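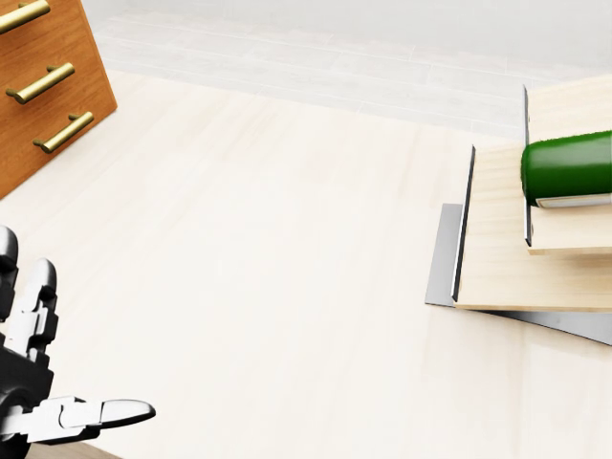

The simulated workspace shown to visitors at Midix, with the robotic hand open at left and the green cylinder resting on the raised board.

Midix Opens Its Simulation Room to the Public

CLILLVILLE. Visitors to the Midix research building on Monday were asked to leave their coats at the front desk and take a seat before a wall of screens. The company, which develops control software for robotic hands, had invited 28 guests to the first open day held at its Clillville site. Teachers from the technical college made up the largest group, joined by local manufacturers, two members of the town council and a number of parents with older children.

The program began at 10 a.m. with a welcome from Beverley Rowbotham, director of public programs. She explained that most of the company's work now takes place in simulation, where a task can be repeated many times before any equipment is switched on.

"People come expecting a workshop, with noise and oil," Ms. Rowbotham told the guests. "We do have a workshop, and you will see it this afternoon. But the greater part of our week is spent in this room, and we felt it was right to begin here."

The first demonstration used a scene known to staff as Khúc. It contains a jointed hand in white and black, a wooden chest of drawers with brass handles, and a set of boards and metal plates built up in layers on a pale wooden floor. A green cylinder lies on its side on the upper board. The exercise set for the hand was to reach the cylinder, close its fingers, lift, and set the object down again on the floor.

Guests were shown the same exercise 35 times in succession, with small changes made to the starting position of the hand on each attempt. Engineers then replayed a number of attempts at reduced speed and invited questions. Much of the discussion concerned the thumb. In the Mikitz control program, which Midix has been developing for six years, the thumb is planned separately from the fingers and is brought into position first. Staff said this had reduced the number of dropped objects in their own trials, although cylinders lying on their sides remain among the harder shapes to hold.

The metal fences along the boards also drew attention. A guest from a packaging firm asked whether they were there to help the hand or to get in its way. The engineers replied that they serve both purposes in different exercises. A raised edge may stop an object from rolling, but it also limits the directions from which the fingers can approach. The chest of drawers is used in a second group of exercises, in which the hand must hook its fingers behind a handle and pull.

After lunch, the guests were divided into two parties and taken to the workshop on the ground floor. There they saw a physical hand mounted at a bench and were given the opportunity to guide it by means of a sensor glove. Several of the younger visitors managed to pick up a foam block at the first try. Their elders, in most cases, required a little longer.

The visit closed with a panel on training and employment. Representatives of the technical college described a new course in machine control, for which applications will be accepted until July. Midix has agreed to receive two students from the course for a paid placement each term. They will begin in the simulation room, preparing scenes and checking that weights and surfaces behave as they should, before moving to the workshop in the second half of their stay.

Asked about the cost of the work, Ms. Rowbotham said that simulation had allowed a small company to attempt projects that would once have been beyond its means. She added that results obtained on a screen are always tested again at the bench, and that the two do not always agree. Differences are recorded and discussed at a weekly meeting, which students on placement will be expected to attend.

A further open day is planned for the coming year. Schools and firms wishing to take part may leave their details at the front desk of the Clillville building.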